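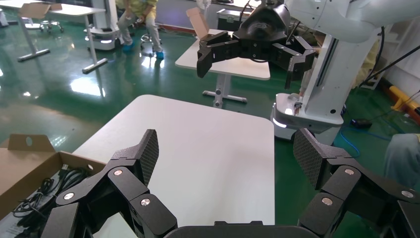

Schwarze Kabel im Kuvari-Karton, Deckel offen

Start | Tests | Büro & Lager | Kontakt

Kuvari Klappkarton im Test
Von Nandini Pai, März 2025

Wir lagern Ersatzkabel seit Oktober in Kuvari-Kartons, inzwischen sind es über 40 Stück. Vorher hatten wir die Kunststoffboxen von Mellor, die mehr Platz brauchen und im Regal gern verrutschen. Der Kuvari kommt flach an und ist ohne Klebeband aufgestellt. Lange Kabel wickle ich vor dem Einlegen locker auf -- wer sie nur hineinwirft, sucht später nach den Enden.
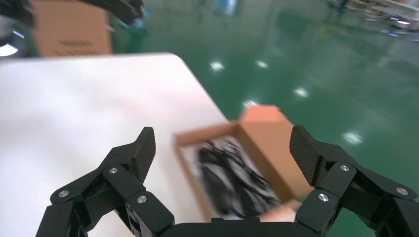 Deckel und Beipackzettel

Der Deckel schließt sauber, die Laschen sitzen anfangs etwas stramm. 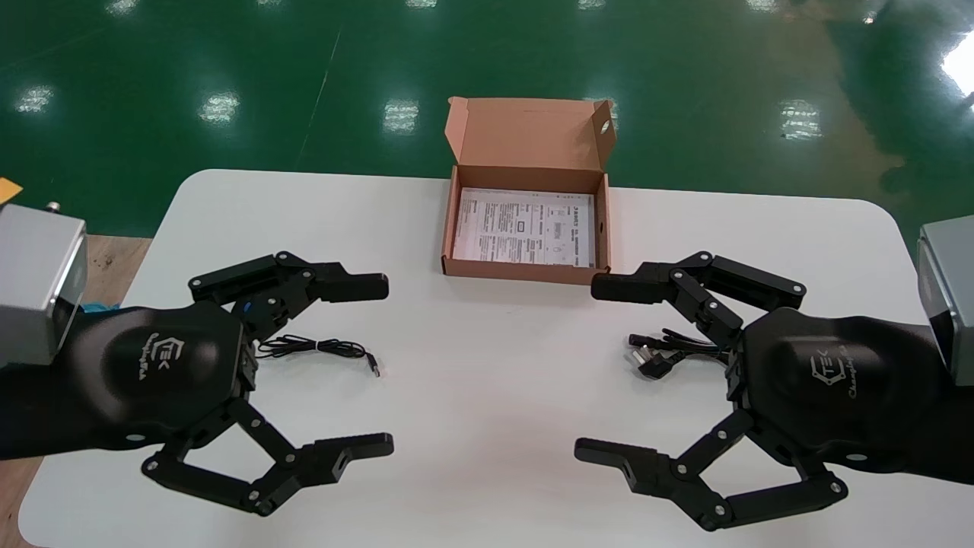
Bei uns bekommt jeder Karton einen Zettel mit, das hat mein Kollege Ajith Shetty so eingeführt. Ein Blatt, das wie dieses fast den ganzen Boden bedeckt, muss man nicht falten. Zum Lesen bleibt der Deckel hinten aufrecht stehen. Schwach sind die Ecken: Bei sechs Kartons sind sie nach dem Winter eingedrückt. Für schwere Netzteile nehme ich weiter die Mellor-Box, für Kabel bestelle ich den Kuvari nach.

137 Kommentare | 1.136 Mal geteilt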